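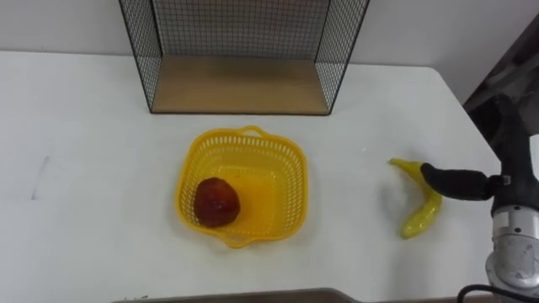

The Gatley pump ran at 80 percent until October, when the bearing on the Skekar side began to sing. I logged the pitch each morning at six. It rose by a semitone, held, then rose again. Arsenault, the firm that owned the reservoir, asked for a figure. I gave them 134 hours.

The valley had 19 houses left on the line. I wrote to each with the shutoff times and the location of the hand valve.

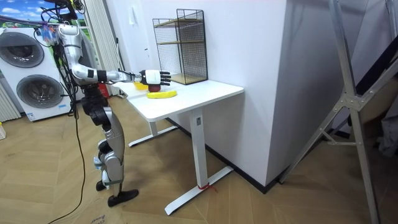 At hour 2 of the final day the note dropped — a full octave, by my meter — and the flow did not change. I checked the gauge against the spare. Both agreed. I entered the reading, signed the sheet and went down to tell the first house to keep its buckets full.

Last updated: October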